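May 29, 2024. Magsi handheld pair, cloth runs

Swapped the left finger pad for the Arnia mesh and reseated both marker cubes. The right cube had 6 mm of play at the base screw. Shimmed, retightened, checked again after the runs: no movement.

Calibration set first, 160 stills. Reprojection fine in the middle, poor toward the corners as usual with this lens. Kept the October intrinsics for now.

Then 20 passes with the towel, seated, both grippers. Log starts at index 2344.

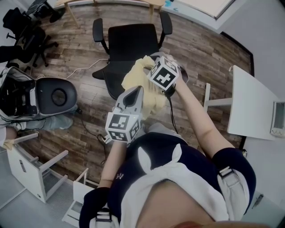
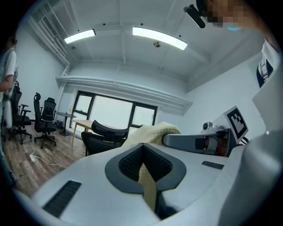
Yellow cloth in the grip, head view first, then gripper view.

Two passes dropped from the log, both for tracking loss when the cubes turned edge-on to the head camera. Tilting the cube mount outward should help. Will print a wedge on the Stelleck and try it before changing anything in software.

Trigger return is slow on the right unit. Spring is the soft one from the Jorkumon kit. Stiffer one is in the parts drawer, not fitted yet.

To do: wedge, spring, rerun calibration with the board closer to the corners. Time sync between head and gripper streams still done by hand.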